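February 22, 2026

First jobs study, working notes

Back on the founders file today. Ritu Pant finished the last of the coding overnight, so for the first time the whole table is in one place and I could run things on it without blanks getting in the way. Writing this up while it is fresh. Saranya Arumugam will want to see the decisions before she checks the second half.

Where we are

The file has 907 people in it, all of them owners or part owners of a business that was still trading at the end of last May. Each row has the person's first paid job, the age they started it, the age they started the business, the sector of both, and where the first money came from. First money is the column I care most about. The first job is what the client asked for, but I doubt the client will get much out of it on its own.

Sources are the same as before: company profiles, trade press interviews, and the questionnaire for those who answered it. Where the questionnaire and the press disagree we take the questionnaire and put the press version in the notes column. Ritu did this the other way round in the early rows and has now gone back and changed them. The old values are kept in the column called prev_job in case we want them.

What counts as a first job

We have argued over this more than anything else. The rule as it stands:

First job means the first work the person was paid a wage for after leaving full-time education. Saturday jobs and paper rounds go in a separate column. Unpaid work in a family firm does not count, paid work in a family firm does. An apprenticeship counts from its first day. National service is coded on its own and then we take the next job after it.

The rule gives silly results now and then. One founder worked two weeks in a bakery before starting as a trainee surveyor and stayed a surveyor for sixteen years. Under the rule he is a baker. I have left him as a baker. If we start moving people by feel we will never be able to say what we did.

Saranya's view is that we should add a column for "first job held for more than a year" and run everything on both. I was against it because of the extra work, but having looked at the table I think she is right. The dates are already there for most rows. Will try it on the first batch before asking Ritu to do the lot.

Sector codes

Collapsed the sector list this morning. It had grown to 24 headings, several with hardly anyone in them. "Printing" and "Publishing" are merged. "Farm work" and "Food production" stay apart, as the people in them look quite different on first money. "Sales" was the worst. It held everyone from door-to-door sellers to people selling aircraft parts, and I have split it by who they sold to: the public, or other firms. That took most of the morning and I am still not sure about the car dealers, who do both. They are in with the public for now.

"Finance" also needs care. A bank cashier and a trader were both down as finance. Split into branch work and the rest. Anyone who began as a clerk in an insurance office goes in with office work, which Ritu had done already.

First look at the numbers

I don't want to lean on any of this until Saranya has done her check. Notes only.

The biggest group for first job is sales, even after splitting it. People who sold to other firms started their own business younger than people who sold to the public. Engineers started later than either, and had usually stayed in the same sector when they did it. Teachers are a small group but nearly all of them left for something unrelated.

Age at first job does not seem to tell us anything. I had expected the ones who left school early to show up as a group of their own and they don't. They are spread across every sector and every size of business. I plotted it three ways and got a cloud each time.

First money does tell us something. Where it came from family, the gap between first job and starting the business is short, whatever the job was. Where it came from savings, the gap is long, and it is longest for people in office work. Bank loans sit between the two. Put simply, once you know where the money came from, the first job adds very little. That is going to be the main point of the write-up if it holds, and the client may not like it as a headline.

Problem with the loan column: a loan secured on a parent's house is coded as a bank loan. It came from a bank, so the code is correct, but it belongs with family for what we want to know. Flagged the ones I could find by searching the notes. There will be others where the interview never mentioned it. We need a line about this in the limits section.

Another problem, and an old one. Everybody in the table has a business that lasted. We have no one who took the same first job, borrowed the same money and failed. So we can say what these people did, and can't say that doing it helps. Saranya wants this said on the first page. Agreed.

Cervantes set

Cervantes sent over their list of owners to compare against ours. It is smaller and only covers manufacturing, but they record first job in much the same way. Matched on name and company. Most agree. Where they don't, it is nearly always because Cervantes counts the first job listed on a profile page and leaves out whatever came before. People tidy up their own histories. A warehouse job at eighteen drops off the page and "graduate trainee" takes its place. I'd guess our own table has the same fault wherever we had no questionnaire to go on.

Ran the first money split on their set as well. Same direction, weaker. They fold savings and redundancy pay together, which would do it.

Call with Solteson

Short call after lunch. They want a table of first jobs by sector for the front of the report, with a bar chart. Fine. They also asked if we could rank the first jobs by how rich people ended up. I said we could give the middle value for each group but that a plain ranking would be driven by one or two very large fortunes in the small groups. They asked for it anyway. I will send the middle values with the group sizes beside them and leave out any group too small to mean much. Need to agree a cut-off with Saranya before it goes.

They asked as well whether Zanus and Clornon could be named as case studies. Both founders filled in the questionnaire on the understanding that it was for totals only, so no. I have said we can write to them and ask. Ritu has the addresses.

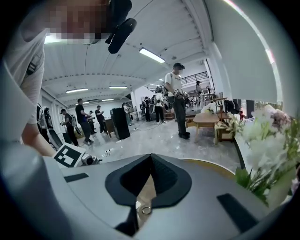

Grippers and head unit in use.

Afternoon

Tried Saranya's one-year rule on the first batch. It moves fewer people than I feared. Most of those who move go from shop or bar work into whatever they trained for, and the surveyor becomes a surveyor. The sales group shrinks a little and engineering grows. The first money result does not change. I'm in favour of doing the whole table.

Found 2 duplicate rows while doing it, both people who changed their surname between companies. Kept the fuller row in each case and moved the other to the dropped sheet with a note. The total at the top of this entry is from after they came out.

Also found that age at start had been worked out from the year the company was registered. Some people traded for years before registering. Where the interview gives a trading date I have used that. Where it doesn't, the registration year stays and the row is marked R. This will make some of the gaps look longer than they were. Haven't worked out how much it matters. It could matter quite a lot for the builders and the market traders.

To do

Saranya: check second half of the coding, blind to Ritu's codes, and work out how often the two agree.
Ritu: one-year column for all rows. Letters to Zanus and Clornon.
Me: chart for Solteson, middle values by group, draft of the limits section.
All: decide on car dealers.

Also need to ask whether inherited businesses stay in. There are a few where the person took over from a parent and grew it. They pass our test as owners but "first money" makes no sense for them, and at the moment they are coded as family, which pushes the result the way we are already claiming it goes. Run it with and without before anyone sees a draft.

File saved as v24. Old versions are in the archive folder, please don't work from them.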